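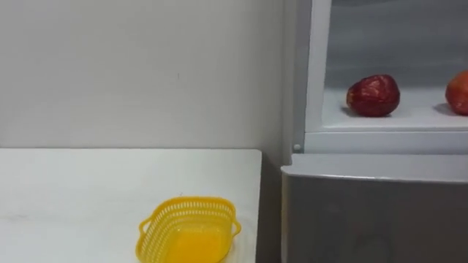

Why I Want the Choir Back in the Small Hall

Posted 14 January 2025 in Music

I've been going to the Clernholm winter concerts for 15 years now, first with my mum and lately with whichever neighbour I can talk into it, and I have loved nearly every one of them (the year of the amplified harpsichord I'll pass over). So please take this as a grumble from a friend.

The move to the Wotness Theatre was a mistake. I understand the sums! The old hall seats so few, the Wotness holds 1000, and a festival has to pay its singers. But the Avari Consort sang there in December, a gorgeous program of motets, one of them printed in 1585, and from row R I might as well have been listening through a doona. Stellan Midtbø conducted beautifully, as he always does, and you could see the consonants leaving their mouths and dying somewhere over the orchestra pit.

Music like that was written for stone and for people sitting close. In the old hall you could hear the altos breathe in together, and when Tuva Dalen held her last note everyone on my bench held it with her, or that's how it felt.

So why not two nights in the small hall, at $30 a ticket, and leave the Wotness to the brass? I'd happily pay it, and I'd come both nights. I'd even bring my own cushion, as those benches haven't got any softer.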